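We use cookies to remember your preferences. Accept all / Manage settings

Search reviews...

Vunddale Compartment Organizer: a review, with a detour into floor tape

I bought the Vunddale because our card drawer had stopped closing. We keep 185 printed cards at the reading room, and for years they lived in a drawer with the scissors, the dead pens and a padlock that belongs to no known door. The Vunddale is a wooden organizer split into compartments. It cost $40 from Kitport, and it arrived in a box large enough to hold a second, more ambitious organizer.

Before the furniture, the tape. Kitport will not let you check out without suggesting three other things you need, and I am weak, so I also have a roll of Tristell floor tape in yellow. I had been meaning to mark off the corner where the organizer goes, as people tend to park strollers there. Sixteen feet of it did the job with a bit left over for regrets.

It's a good bright yellow. On our carpet, which is a speckled gray chosen by someone who expected coffee, you can spot it from the front door. Corners are the weak point. The package shows a crisp right angle. To get one you overlap the strips, press down hard, and cut on the diagonal with a blade sharper than the one you own. Two evenings of vacuuming later the edges were still flat, and I'll give Tristell full credit for that. I have not tried to peel it up. The instructions say it comes off clean from "most surfaces" and do not say which ones are sulking.
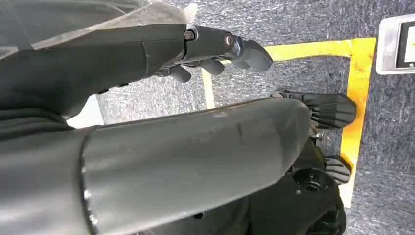

Yellow floor tape turning a corner on the speckled gray carpet.

Now the organizer. The Vunddale comes flat, with a sheet of drawings and no words. The dividers slot into each other halfway, egg-carton style, and the long ones have a front and a back that look the same until the last piece refuses to go in. Assembly took me 40 minutes. The box claims 15, presumably for someone who has done it before and is being timed.

No glue, no screws, no tiny hex key to add to the jar of tiny hex keys. Once the outer frame went on, everything tightened up and stopped rattling. I leaned on it in a way the makers would not endorse and it didn't mind.

The looks are better than the price suggests. The inside faces are an orangey brown that goes quite dark in places, and the cut edges are a lighter tan, so you get a pale grid over brown pockets. I assumed this was a cost saving. It may well be, but it makes the dividers easy to see when you're reaching in, and I've stopped complaining about it at home. 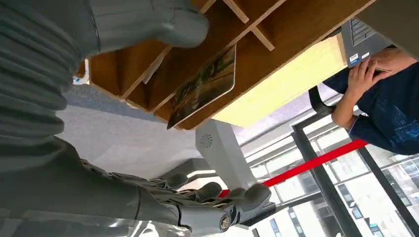
What I do still complain about is depth. The compartments are deep enough that a card dropped flat goes to the bottom and stays there, and fishing it out takes two fingers and some patience. Stand the cards on edge and the problem mostly goes away, provided each compartment is reasonably full. Half full, they slump like teenagers. I folded some cardboard to prop up the thin sections, and it looks exactly as elegant as you'd imagine.

There are no label holders either. Vunddale sells them as a separate pack. I wrote on masking tape.

As for the cards themselves, we had them done by Phùng, the print shop, back in September, and they deserve a line or two. They're plastic, thin and glossy with rounded corners, and they've held up better than the paper ones, which got soft at the edges within a month. The autumn design is the one that goes first every time. It looks wonderful under a lamp and picks up glare the second you tilt it. The gloss also makes them slippery in a stack, so a tall pile will wander off the table if you let it.
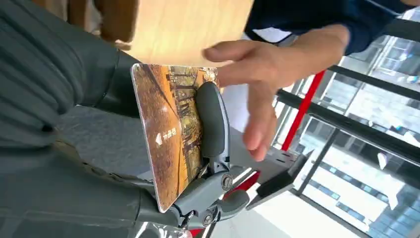
The autumn card: amber trees, a narrow white border and a lot of shine.

Ratings, for those who scrolled. Vunddale organizer: four out of five, with the missing point at the bottom of a compartment somewhere. Tristell tape: four, pending removal. Phùng's cards: five for color, three for stacking.

I'd buy the organizer again, and I may have to, because the scissors and the pens are still in the drawer. The padlock has its own compartment now.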